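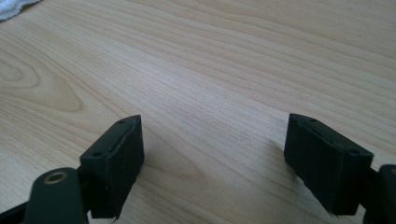 Looking after a robot's fingers

Your own fingers look after themselves quite well. If you scratch one, the skin grows back. A robot's fingers can't do that, so people have to check them, clean them and swap them when they wear out.

The robot in this explainer works in a small workshop at Navness. It has a gripper, a kind of hand with 2 fingers. The fingers close together to hold something and move apart to let it go. The workshop also has a gripper of the same sort that a person can hold and carry to the table.

What holds a finger on?

Screws. Many gripper fingers have small round holes in them, and a screw goes down through each hole into the part behind. Take the screws out and the finger comes away.

Behind the fingers are the arms that push and pull them. These are called linkages. Where a linkage turns, there is often a metal ring called a bushing. It gives the moving part a smooth place to turn, a bit like the middle of a wheel. Brass is a good metal for bushings — it is hard enough to last, and other metals slide on it easily.

How is the gripper checked?

At Navness the check starts at 8 in the morning and takes 12 minutes. Before anyone touches the robot, the power is switched off and locked off. A gripper can pinch very hard, and it can't tell a hand from a box.

Then the person doing the check:

wipes dust off both fingers
looks for cracks and worn edges
tests each screw with a small screwdriver
moves the fingers slowly by hand and listens for scraping

If one finger is worn, both are changed. An old finger and a new one might not meet properly in the middle, and things would slip out.

Where do new fingers come from?

Some are made by a 3D printer, which builds up plastic in very thin layers. You can sometimes see the layers as faint lines on the side. The Navness fingers are printed by a firm called Kandpal, and one pair takes 19 hours to print.

The last pair opened and closed 3,798 times before it was changed. The number is written in the repair book, next to the month — May — and the size of screw used.

Words to know

Gripper: the part of a robot that holds things.
Linkage: a set of joined arms that move together.
Bushing: a ring that a moving part turns in.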